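Conditionnement des denrées — support de cours
Chapitre 4 : Emballages plastiques rigides transparents pour fruits frais et confiserie
Enseignant responsable : Kamil Halás

4.1 Position du problème

Un fruit frais reste un tissu vivant après la récolte. Il consomme de l'oxygène, rejette du dioxyde de carbone et de la vapeur d'eau, et dégage de la chaleur. Un produit de confiserie emballé à la pièce n'échange presque rien avec l'extérieur tant que son enveloppe individuelle est intacte ; sa dégradation dépend surtout de l'humidité relative et de la température de stockage. Les deux familles sont pourtant vendues dans des contenants très voisins : barquettes thermoformées, boîtes à couvercle articulé, plateaux ouverts.

On rappelle les notations du chapitre 3 : S désigne la surface d'échange, e l'épaisseur de la paroi, P la perméabilité du matériau au gaz considéré, Δp la différence de pression partielle de part et d'autre. Le flux à travers la paroi s'écrit P · S · Δp / e. Cette relation suppose une paroi homogène et un régime établi. Elle ne s'applique pas à une barquette perforée, où le transfert se fait presque entièrement par les orifices.

4.2 Matériaux

Trois polymères couvrent l'essentiel des besoins.

PET (polyéthylène téréphtalate) : bonne transparence, rigidité satisfaisante à faible épaisseur, barrière moyenne à l'oxygène. Le PET amorphe ramollit vers la température de transition vitreuse et ne convient pas au remplissage à chaud.

PP (polypropylène) : meilleure tenue en température, barrière à la vapeur d'eau supérieure à celle du PET, transparence moindre sauf formulation clarifiée.

PS (polystyrène) : transparent, rigide, cassant. Son usage recule pour les fruits fragiles ; les arêtes de rupture blessent le produit et l'opérateur.

L'identification visuelle seule est insuffisante. Un plateau transparent peut être dans l'un ou l'autre de ces matériaux, et seul le marquage moulé, l'essai de densité ou la spectroscopie infrarouge permet de trancher.

4.3 Thermoformage

La feuille est chauffée, plaquée sur le moule par dépression ou surpression, refroidie puis découpée. L'épaisseur finale n'est pas uniforme : le fond et les angles, étirés en dernier, sont les zones les plus minces. Pour une feuille de départ de surface A0 et une pièce de surface développée A1, l'épaisseur moyenne vaut e0 · A0 / A1. Il s'agit d'une moyenne ; l'épaisseur minimale se mesure sur pièce, au comparateur ou par ultrasons.

Le coin inférieur d'une barquette profonde est le point de contrôle habituel. Sur la ligne Arnov étudiée en travaux pratiques, le relevé se fait sur 44 pièces par série, réparties entre toutes les empreintes du moule. On consignera le numéro d'empreinte avec chaque mesure — une dérive localisée sur une seule empreinte disparaît dans la moyenne générale.

4.4 Tenue mécanique

La barquette subit trois types de sollicitations : compression verticale en pile, flambage des parois latérales lors de la préhension, choc au déchargement. Les nervures verticales améliorent la première, le rebord périphérique la deuxième. Aucune des deux n'a d'effet notable sur le choc.

L'essai de compression est conduit sur contenant vide puis sur contenant rempli, couvercle fermé. Pour le modèle Sonadetti, la rupture des parois est relevée à 136 N à vide. La valeur en charge est à établir par chaque binôme et à reporter dans le tableau de l'annexe B. Les écarts entre binômes proviennent le plus souvent d'un défaut de parallélisme des plateaux de la presse.

4.5 Gestion de la condensation

La condensation apparaît dès que la paroi passe sous le point de rosée de l'atmosphère interne. Pour les petits fruits, elle favorise le développement de Botrytis cinerea et altère la pruine, couche cireuse superficielle dont la conservation est un critère commercial pour la myrtille. Les perforations réduisent le phénomène au prix d'une perte de masse plus élevée.

Compromis usuel : perforations en fond et en couvercle, sans perforation latérale lorsque les barquettes sont accolées, les orifices latéraux étant alors obturés par la barquette voisine.
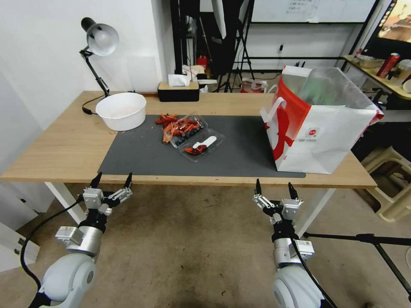

La perte de masse se calcule par rapport à la masse initiale nette, contenant déduit. Pour une prise d'essai de 200 g, une balance au centigramme suffit. Les pesées sont effectuées à heure fixe, sans ouvrir le couvercle. Une barquette ouverte en cours d'essai est exclue de la série — son atmosphère interne n'est plus comparable à celle des autres.

4.6 Cas des produits enveloppés à la pièce

Pour la confiserie sous papillote, le contenant extérieur joue un rôle de regroupement et de présentation. La fonction barrière est assurée par l'enveloppe individuelle, en général un film orienté, parfois métallisé. La fermeture par torsion n'est pas étanche ; la soudure longitudinale avec deux soudures transversales l'est, sous réserve de contrôle.

Le calcul de durée de conservation se fait donc sur l'enveloppe individuelle. On prendra comme valeur de stockage 60 % d'humidité relative, conformément à l'énoncé Havlíček distribué en janvier. Les confiseries à forte teneur en sucre amorphe reprennent l'eau rapidement au-delà de leur seuil critique et deviennent collantes avant toute altération microbiologique.

4.7 Travail demandé

a) Établir le flux de vapeur d'eau à travers la paroi d'une barquette non perforée en PET, puis en PP, à géométrie identique. Données : annexe A.

b) Reprendre le calcul avec l'épaisseur minimale mesurée au coin inférieur. Commenter l'écart.

c) Proposer un schéma de perforation pour le modèle Buris, sachant que les barquettes sont disposées en deux rangées accolées dans la caisse.

Les résultats sont rendus avec leurs unités et leur incertitude. La notation de P varie selon les fournisseurs ; convertir toutes les valeurs avant comparaison (voir chapitre 3, tableau 3.2).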